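The Lower Town

The pit was five meters deep by the time the rain quit, and I still didn't believe in the city.

I should say that I was the only one on the team who didn't. Everyone else had come out to Undcombe already convinced. They had the old survey map, they had the professor's book, and they had that drawing on the cover with the walls and the smoke and the little people carrying jars to market. It was a good drawing. I had looked hard at it on the flight and tried to work out what any of it was based on, and as far as I could tell it was based on a ditch.

"It's a very large ditch," the professor said, when I brought this up at dinner.

"Farmers dig large ditches."

"Not in that century."

"How do we know what century?"

"From the pottery in the ditch," she said, and passed the rice.

I did the pottery. That was my whole job. The others dug, and at four in the afternoon they carried the buckets up the hill to the old school, and I washed what was in them and laid it out to dry on window screens and wrote a number on each piece in ink so small it made my eyes water. By the end of the third week I had 2,112 sherds on the shelves, and I'd had my hands on every one of them. Most were the size of a cracker. Nearly all were the same ware, a gritty orange stuff the book called Zesalen Red, though it was seldom red and the village of Zesalen was two days' walk over the ridge.

It was the name that bothered me first. Somebody had found a pot at Zesalen eighty years ago and named the clay after the place, and ever since then, wherever that clay turned up, people wrote that Zesalen had been trading there. A whole kingdom had been drawn on the map that way, one bowl at a time. No one had ever found a kiln. 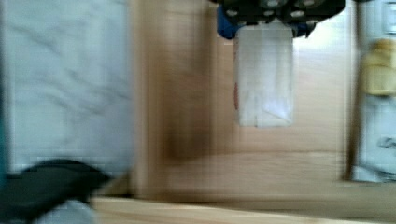
Gripper holding a translucent white plastic object

So I started keeping a second notebook. In the official one I wrote what I was supposed to write: trench, layer, ware, part of vessel. In the other I wrote what I thought. Page one said, Same hand? Page two said, Where are the cooking pots?

If people live in a place, they burn their dinner there. You get soot on the bottoms of things. You get fat soaked into the clay, and handles snapped off, and the thick ugly pots that nobody ever trades because everyone's aunt can make one. A city ought to be knee-deep in them. I had rims from jars, shoulders from jars, and bases from jars, clean as the day they were fired, and I had two pieces with soot on them. Both came from the top layer, where the goats had been.

I told the trench supervisor. He had a sunburned neck and strong opinions about string.

"The houses will be in the lower town," he said.

"What lower town?"

He pointed down the slope with his trowel, at a field of beans.

There was always a lower town. At Urik, where I had worked before, there was one too, under a reservoir, where it could never be any trouble to the theory. I said so. He told me that with my attitude I should have gone into insurance, and I went back up the hill.

That night I took the jar bases off the shelves and set them out across the schoolroom floor. I wasn't after anything in particular. I'd had a beer, and there was a moth going around the lamp, and I wanted to see them all at once instead of in bags. I sorted them by layer, oldest by the door and youngest under the blackboard, and then I walked up and down in my socks.

They didn't change. That was the thing I kept coming back to the door to check. The book gave the city four hundred years. In four hundred years a foot ring gets taller, or somebody's grandson gets lazy and stops trimming it. These were cut the same way at the blackboard as at the door, with the same drag mark on the left side where the potter had lifted the tool too soon. I put my thumb in the groove of one and then in the groove of another. It was a bad habit, that mark. I didn't think it could be handed down for four hundred years.

One potter, then, or one workshop. One season, maybe, of jars, tipped down a hole.

I sat on the teacher's desk for a long time. I tried to argue against it, because I don't trust an idea that shows up after a beer. A workshop might use a rib with a nick in it and copy the nick. The layers might be slumped. The Tsuji method, which we used for dating the fill, had its own problems, and I had complained about those in front of everyone, so I could hardly lean on them now. By two in the morning I had eleven reasons I was wrong and liked three of them.

The professor came in at six for the kettle and found the floor covered. She stood at the door in her big coat. She didn't ask. She took off her boots and walked up the row to the blackboard, then back down, and then she got onto her knees, slowly, on account of the bad one, and picked up a base and turned it to the window.

"Hm," she said.

She put her thumb in the groove. She picked up the next one.

I had my speech ready. I'd had it ready since the airport. It had the ditch in it, and the kilns, and the bean field, and something sharp about the drawing on the cover.

"Who did that drawing?" I said. "On your book?"

"My husband," she said. "The year before he died. He asked me what the market was like and I told him." She set the base down precisely where it had been. "I was very sure about the market."

Outside they were already loading the wheelbarrows. Someone dropped a bucket and swore at it. The professor stayed where she was, with her socks together and her hand flat on the boards, looking along the row.

"It could still be slumped," I said.

"It could."

"We'd need another trench. Before December, before the ground goes."

"In the beans," she said.

"I don't believe in the beans."

"No," she said. "Put the kettle on, would you, and show me which ones you're least sure of."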